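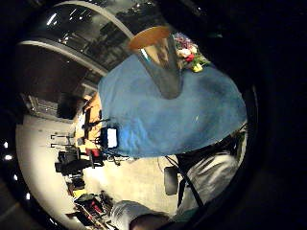
**When does the water restriction change at Trilbridge, and what does it mean for the garden plots?**

Stage 2 restrictions start in September and stay in place until the council reviews them at the end of summer. Hand watering with a trigger nozzle is allowed before 9 in the morning and after 6 in the evening. Sprinklers and soaker hoses can't be connected to the mains at any time of day. Watering cans and buckets can be used whenever you like.

The rules cover every plot at Trilbridge, including the raised beds along the Nandine Street fence, which were exempt last year while they were on their own meter. That meter has been taken out and the beds are now on the main line with the rest of us.

Tank water is not restricted. Both tanks behind the shed are full after a decent winter, and the taps on them have been replaced. The new taps are quarter-turn, so they don't need to be forced. If the handle is in line with the pipe, the tap is open. Please check it before you leave. We lost most of a tank in autumn to a tap left running overnight, and there isn't much point in having tank water if it ends up in the car park.

**Mulch**

A load of pea straw is coming early in the month and will be stacked on pallets beside the compost bays. Each plot is entitled to 2 bales at no charge. Extra bales can be bought at cost once everyone has had a chance to collect theirs. The order form is on the noticeboard.

Put the straw down after a good soak, to the depth of your hand, and keep it clear of stems. Tomatoes and zucchini will rot at the base if it is packed up against them. If you already have last year's straw on the bed, fork it in or move it to the compost before adding more. Old straw that has matted together sheds water, and you can hose the top for ten minutes and find dry dirt underneath.

Sugar cane mulch is fine too if you prefer to bring your own. We'd ask that people stay away from the dyed bark. It takes years to break down and whoever has the plot after you will be picking it out of the carrots.

**What to plant and what to leave**

It is still too cold at night for capsicums and eggplants, whatever the hardware shop has out the front. Peas, silverbeet, spring onions, beetroot and lettuce can all go in now. Potatoes should be in by the end of the month if you want them up before the real heat.

Those thinking about water use might consider skipping sweet corn this season. It is thirsty and needs a fair block of ground to pollinate properly. Climbing beans give a better return on the same water, and pumpkins can be run out over the path edges provided they are turned back before they reach the neighbouring plot.

A few members have asked about Gavrilă, the flat pale pepper that did so well in the end bed. Seed was saved and is drying. There should be enough to share at the seed swap, in small envelopes, along with the Zutik beans. Neither has been grown away from other varieties, so expect the odd plant that doesn't come true.

**Compost bays**

Bay one is finished and can be used. Bay two is resting, please don't add to it. Bay three is open for green waste and kitchen scraps. No citrus in quantity, no meat, and no more of the "compostable" coffee cups. They come out of the heap looking the same as they went in.

Anything diseased goes in the red-lidded bin, including tomato stakes with old vine still tied on. The bin is emptied once a fortnight and the lid has to close or it is left behind.

**Fees and keys**

Plot fees are due by the end of September and have not gone up. Pay at the shed or by transfer with your plot number in the reference. The padlock on the side gate now uses a code, and 352 is the old one, so it will no longer work. The new code has been sent with your fee notice. Main gate keys are unchanged.

The shed roof is being repaired in the second half of the month. Tools will be under the tarp on the western side while that is going on, and the kettle will be out of action.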